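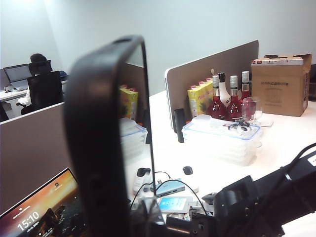 How Boxes, Bottles and Cartons Keep Food Fresh

I eat lunch at a desk. I know, I know, you're supposed to eat at a table and take a proper break, but I like having my snacks close by while I write for you at Sirnside. And the other day, somewhere between the apple slices and the crackers, I got curious. Why does my lunch need a box with a clicky lid? Why does juice come in a carton? Why are some bottles wrapped in foil at the top? So I went and found out, and now I get to tell you!

Let's start with what food is up against. There are 2 big troublemakers, air and germs.

Air seems harmless (we breathe it all day long), but a part of it called oxygen likes to mix with food and change it. Cut an apple and leave it on a plate. Come back after a while and the white part has gone brown. That's oxygen at work. The apple is still okay to eat, it just looks a bit sad.

Then there are germs, and their fuzzy cousins, molds. They're so small that you need a microscope to see most of them, and they float around and land on things. If they land on your sandwich and it's warm and damp there, they start to eat and grow. You've probably met some mold already, on old bread. Green and furry. Yuck.

Air can be a thief, too. Dry air pulls water out of soft bread until it's hard, and damp air sneaks water into crackers until they bend when they should snap. I always thought it was funny that bread goes stale by getting hard and crackers go stale by getting soft!

OK, the boxes. Look closely at a plastic food box with a really tight lid and you may find a squishy ring running around the edge. It's called a seal, or a gasket. Sometimes it's a bright color like blue, and sometimes it's hidden inside the lid. The box and lid are both hard, and two hard things pressed together nearly always leave tiny gaps. The ring is soft. When you push the lid down, it squashes into the gaps and fills them up, so soup can't get out and air can't easily get in.

Food boxes stack well, too. If you've got a good pile going, you can see what's inside the clear ones without opening a single lid, and a flat lid makes a nice floor for the next box up. (It also makes a shelf for odds and ends. I'm bad about this.)

Now for juice. A carton like the ones long-lasting juice comes in looks like plain paper, but if you could split the wall open and look at it sideways, you'd often find 6 layers! Most of it is paperboard, to make it stiff. Very thin layers of plastic keep the juice from soaking into the paper, and there's a layer of aluminum foil thinner than a hair. The foil keeps out light and air, which can spoil the taste and use up some of the vitamins. The screw cap is there so you can close it again. Once it's open, new air and new germs can get in, and then the carton needs to live in the fridge, even if it stood happily on a shelf before.

Glass bottles are great at keeping air out, because air can't creep through glass at all. The weak spot is the top. That's the job of the cap or the cork. And the shiny foil around the neck? On lots of bottles it's mostly there to look fancy, and to keep dust off the top. It also gives you a clue. If the foil is torn, somebody may have opened the bottle before you.

Want to try something? You'll need two crackers, a box with a tight lid, and a plate.

Put one cracker in the box and snap it shut. Put the other one on the plate in the kitchen.
Leave them both until tomorrow.
Break each one in half next to your ear and listen!

On a rainy day the difference is really easy to hear. If your home is very dry you may need to wait another day. I did mine on a Thursday in April, with rain coming down outside, and the plate cracker made no sound at all. It sort of folded.

You can do a leak test as well. Fill a box halfway with water, close the lid and turn it upside down over the sink. Over the sink, please! If it drips, take the lid off and check the ring. A single crumb stuck under it can be enough to let water through. Wipe it clean, dry it, and try again. Some rings come out for washing, but ask a grown-up first, since they can be fiddly to put back.

Next time I'm going to look at why bubbles stay in fizzy drinks. Save me a cracker.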